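Looking after the hand-worn capture station
Speaker notes, Plillcombe site briefing, 19th January
Speaker: Hilde Postma. Questions on spare parts to Fenna Dijkstra.

Slide 1. Purpose
Welcome those joining from Trakport. State that the talk covers one station only, the table station used for the Tellimov project. The floor cell has its own procedure and will not be discussed.
Remind the audience that the station is shared. Whoever signs it out is responsible for its condition until it is signed back in.

Slide 2. Before the device is put on
The operator checks the marker cube first. Its faces must be clean and the cube must not turn on its mount when pressed with a thumb. If it moves, the station is taken out of use and the mount is tightened by the duty technician. Operators do not tighten it themselves.
The fingers are then opened and closed 14 times by hand. Any sticking is entered in the log under code 7.
Pause here. Several sites have been skipping the log entry when the sticking clears.

Slide 3. Cables and hub
The device cable must have enough slack for the arm to reach across the table. Ask the operator to extend the arm fully before work begins and to watch the plug at the hub end. If the plug is pulled sideways, the hub should be moved, and the operator should not lean forward to make up the distance.

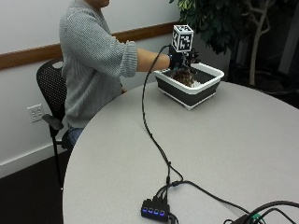 The hub stays on the table top, with its lights facing a person who can see them. A light that goes out during a session means the session is stopped and the recording marked as incomplete. Cables are unplugged by the connector and never by the lead.
Spare leads are kept in the Mulder cabinet. A lead that has failed is to be labelled and handed in. It must not go back on the shelf.

Slide 4. Regular servicing
Finger pads are inspected after every 56 sessions. The full calibration is repeated after 217 sessions, or at once if the device has been dropped. Both counts are taken from the station log.
Mention that the calibration sheet was revised in January and that older copies should be destroyed.

Slide 5. Reporting faults
One fault, one entry. Give the station number, the session number and what was noticed. Opinions on the cause may be added on a separate line.
If asked about replacement devices: no decision has been made, and Fenna Dijkstra will write to site leads when there is one.

Hand out the revised sheet before taking questions.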